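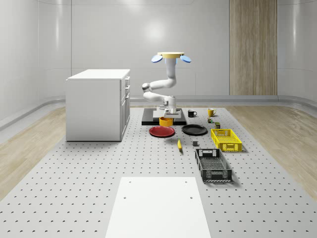
Durnbridge, terça-feira, 26 de janeiro

4. Comparação de garras em simulação

Esta seção cobre a preparação do banco virtual Kidommont para comparar duas garras, a Layug de dedos paralelos e a Datasham de dedos adaptativos, montadas no mesmo braço. Pressupõe-se que o simulador esteja instalado e que o modelo do braço tenha sido carregado conforme a seção 3.

4.1 Preparação da cena

1. Abra o projeto e carregue a mesa perfurada, com o braço fixado à plataforma preta.
2. Coloque o braço na posição inicial, com a garra apontada para baixo sobre a plataforma.
3. Insira os objetos de teste: tigela, pratos, canecas, banana, cubo cinza e caixas plásticas vazadas.
4. Verifique se todos os objetos estão apoiados na mesa. Um objeto inserido abaixo da superfície é expelido no primeiro passo de cálculo.
5. Salve o estado como referência. As duas garras devem partir do mesmo arquivo.

Nota: o armário branco com gavetas faz parte da cena padrão e não entra nesta comparação. Mantenha as colisões dele ativadas.

4.2 Troca da garra

1. Pare a simulação. A troca com a simulação em curso corrompe a árvore de juntas.
2. No painel Ferramenta, selecione Layug ou Datasham.
3. Confirme o deslocamento do ponto central da ferramenta (TCP): 184 mm para a Layug, 200 mm para a Datasham.
4. Recarregue o estado de referência e execute o comando Abrir/Fechar uma vez, sem objeto.

Cuidado: o valor do TCP não é atualizado automaticamente. Com o valor da garra anterior, a ponta dos dedos pode atingir a mesa na descida.

4.3 Câmera auxiliar

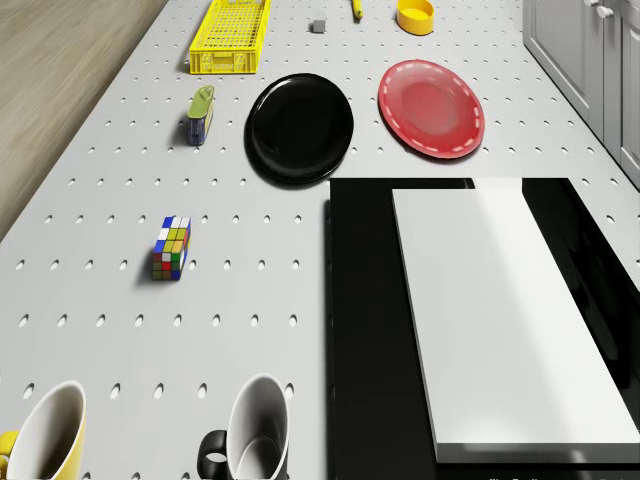
A câmera auxiliar serve para conferir as poses iniciais antes de cada série e não participa do controle do braço. Ajuste-a de modo que os itens de teste fiquem separados na vista. As canecas exigem atenção especial: com as duas alças voltadas para a esquerda da imagem, a abordagem pela alça usa a mesma orientação de punho nos dois casos. Se uma delas estiver girada, corrija a pose no editor e salve novamente a referência.

4.4 Execução da série

1. Defina 8 tentativas por objeto e por garra.
2. Fixe o limite de cada tentativa em 3.000 passos de simulação.
3. Use a mesma semente aleatória nas duas séries.
4. Inicie pela Layug, exporte o registro e repita com a Datasham.

Nota: os pratos devem ser testados com preensão pela borda. A preensão central não é válida para nenhuma das duas garras.

Cuidado: não altere o coeficiente de atrito entre as séries. Se a alteração for necessária, descarte os registros anteriores e volte ao passo 1.

Os registros são gravados na pasta do projeto, em um arquivo por garra. Para a leitura das colunas, consulte a seção 5.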